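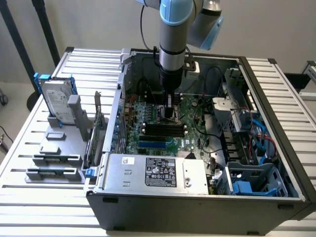

# A Day with the Robot That Takes Computers Apart

Have you ever wondered what is inside a computer? I don't mean the pictures on the screen, but the real insides, the part under the cover. Most of us never get to look. At the Pilledeck open day in Plullmont, though, looking was the whole idea, and the one doing most of the poking around was a robot arm!

The open day was on Saturday, November 2, 2019, and the line went all the way out to the bike racks. Inside, Inese Kivi was waiting by the first table. She has worked at Pilledeck for 13 years, and she likes questions very much, even the ones that start with "What if it went crazy and..." (It can't. We'll get to that.)

## What is the robot's job?

When people are done with an old desktop computer, it often ends up in a closet or a garage. That's a bit of a waste, as there are good parts in there that could be used again, and there are metals that can be melted down and made into something new. But first somebody has to take the computer apart, and that can be slow, fiddly work. Little latches! Tiny screws! Cables that seem to go everywhere!

So the team at Pilledeck is teaching a robot arm to help. They call the project Girnadus, and if you ask how they picked that name you will get a different story from each person in the room.

The computer lies on its side on the table, with its open side facing up, a little like a suitcase waiting to be unpacked. The arm reaches in from above. At the end of the arm is a gripper, which works something like your thumb and finger when you pick up a raisin.

## What's in the case?

Let's go over some of the parts, because you will sound very clever at dinner if you know them.

**The motherboard** is the big green board in the middle. Think of it as a town. All the other parts live there or are joined to it by roads, and messages zip back and forth along the roads all day long.

**The processor** does the thinking. It sits in a special spot on the motherboard called a socket, and that is the spot the gripper's fingers are reaching toward.

**The memory slots** are the long black ones with white latches at the ends. Memory is where a computer keeps the things it is busy with right now, the way you might keep a spelling list in your head until the test is over.

**The power supply** is the silver box with the black label. It takes electricity from the wall and turns it into the kind the other parts can use. Please don't ever open one of these yourself, even if it's unplugged!

**The hard disk drive** is where things are saved for a long time – your stories, your photos, your games. You'll find one standing in the gray tray next to the computer, on its blue mounting rails, near a green card. The tray gives each part its own place to stand, so the robot always knows where to look.

## How does a robot learn this?

Slowly, and with lots of practice. Inese told us that the arm has done 1,354 practice moves since January, and that plenty of them were mistakes. Mistakes are written down too, so the team can work out what to change.

A robot doesn't know what a computer is. It doesn't get bored or proud. It has to be told, with numbers, how far to reach and how tightly to squeeze. Squeeze too hard and a part might crack. Squeeze too softly and it slips. You learned the same thing when you were very small, probably with a banana.

And what about going crazy? The people who work with the arm have a big stop button close by, and when it is pressed the arm stops moving. Everyone at the open day had to stand behind the yellow rope while the arm was on – grown-ups too, and one or two of them needed reminding.

## Try it at home

You can play robot with a friend. You need a pair of kitchen tongs, an empty egg carton and 6 small things to pick up, such as buttons or dry pasta shells.

1. One person is the robot. Put on a blindfold and hold the tongs.
2. The other person gives orders, such as "left a little," "down" or "squeeze."
3. Try to get one thing into each cup of the carton.

It is a lot harder than it sounds! The Rostami family, who were first in line for this game at the open day, took 40 tries to fill theirs, and then they asked to go again.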